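Speaker notes: Furnishing the borrowed room
Evening talk for the Nillow tenants' and home-sewing circle, November

12 shares | 3 comments

Start at 7:15 even if people are still getting coffee. Say hello, say who I am. I'm Iida Aaltonen, I taught sewing and soft furnishing for 13 years and I now do alterations and curtains. Aatos Suominen is running the slides and has the fabric samples at the back. Please put the samples back in the right bag.

The talk is 40 minutes and then questions. No need to take notes, the handout has the measurements.

What I mean by a borrowed room. A room you can't change much. Rented, shared, a parent's spare room, a hall you get for two hours. You can't paint, you can't drill, and when you leave it has to look the way it did. Most decorating advice skips this and goes straight to wallpaper. Cloth is the thing you can bring in and take out again.

Ask for a show of hands, who rents. Wait for it.

PART 1. Measuring

Most mistakes happen before any fabric is bought. People measure the table top and forget the drop. The drop is how far the cloth hangs below the edge. For a dining table I use 10 inches. For a side table that hides storage, go to the floor and stop half an inch above it.

Formula on slide: length of top, plus two drops, plus two hems. Same for the width. Do one on the flip chart. Table 60 by 30, drop 10, hem 1. That gives 82 by 52. Let somebody in the room do the sum before I write it.

Wash the fabric before cutting. Cotton and linen shrink and they shrink more in one direction. I had a customer on Sakamoto Street who cut first and lost nearly 2 inches off the long side. We added a border. It looked fine but she paid for the border.

Buy all of it at once from the same roll. Dye lots are different even when the number on the label is the same.
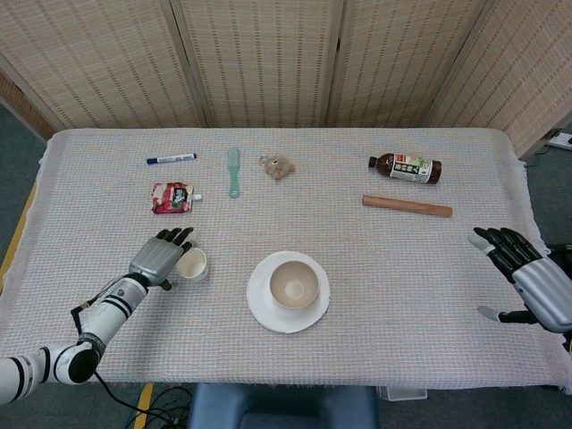

Woven grid patterns are what I tell beginners to buy. The grid is already a ruler. You can cut along a line and fold a hem along a line, and if the hem wanders you see it right away and can fix it. The pale cloth on the table in the slide is that sort, a fine grid with a little pink and blue thread in it, and it's hanging over the edge with no fitting at all. Stripes are the next easiest. Leave large prints alone until you have done a few plain ones, because the print has to be centered and you will buy more fabric than you planned.

Pass around sample bag A (grids and checks). Keep talking while it goes.

Hems. Fold a half inch, press, fold again, press, sew. Press both times. The iron does most of the work on a straight hem. For the corners I show the miter on slide 9 but tell them a plain square fold is fine on thin cloth. On heavy cloth you need the miter or the corner gets too thick for a home machine.

If you don't sew: iron-on tape. It holds for several washes at a warm setting. It doesn't hold up in a hot wash. I used it in my first apartment on everything.

PART 2. Dividing the room

Folding screens come up every time I give this talk so I put them in. They are useful in a rented place because they stand by themselves. A screen needs to stand in a zigzag. If you open it flat it falls over. Allow for that when you measure. A four-panel screen with 16-inch panels is 64 inches on paper and comes out closer to 52 once it's angled enough to be steady.

Woven panels let some light through and solid ones don't. Think about where the window is. If the screen goes between the window and your desk, get the woven kind or you'll have the lamp on all day.

Old screens with torn panels are worth buying if the frame is straight. Check the hinges. Take out the panel, hem a piece of cloth top and bottom, run a thin rod through each hem. Aatos did three of them this way and can answer questions. He used the cotton from Indis, the mid weight. It's a plain cotton and takes dye well.

Curtain on a tension rod is the cheap version. Works in a doorway or an alcove. Don't try it across a whole room, the rod bows in the middle.

Ceiling track is out for most renters. Someone will ask. Read the lease.

PART 3. Cost

Slide 14 is the table of costs. Go slowly here, people copy it down even though it is in the handout.

This was the front room at the Ala house, which I did last year for a family with a two-year lease. They had one long room to use as a living room and a place to work. Total was $647. That was curtains for two windows, a table cover, a second-hand screen with new panels, cushion covers and the lining. The quote from the ready-made shop for the same list was $676, so on paper they saved $29 and I did a lot of sewing for it.

Stop there and let them laugh or complain. Then explain. The difference was the lining. The ready-made curtains were unlined and these were lined all the way down. Lined curtains last longer in a sunny window and they hang better. If you only look at the total, making your own often isn't cheaper now. Fabric went up. I'd like people to know that before they buy a machine.

Where you do save: odd sizes, very long drops, anything that reuses old cloth. Bed sheets are the cheapest wide fabric there is. A flat queen sheet makes a floor-length cover for a small table with some left for napkins.

Where you don't: standard cushion covers. Just buy them.

PART 4. Taking it with you

Short section, cut if running late.

Leave generous hems on curtains. Four inches at the bottom, six if the fabric is light. The next window will be a different height. Let the hem down, press with a damp cloth, and the old crease mostly comes out. On dark velvet it never does.

Label everything when you pack. I pin a scrap of paper with the finished size to each piece. Store it rolled if you can.

Keep the offcuts for patches, a strip from each roll is enough.

QUESTIONS

Usual ones: which needle (universal 80 for most of it), can you wash lining (yes, cool), how to get candle wax out (freeze, scrape, then iron through paper). Stain question will go on for a while. Cut it at 8:10, they lock the side door at 8:30.

Remind them the handout is by the coats. Collect sample bags A, B and D. Bag C stayed at home.

3 comments | Share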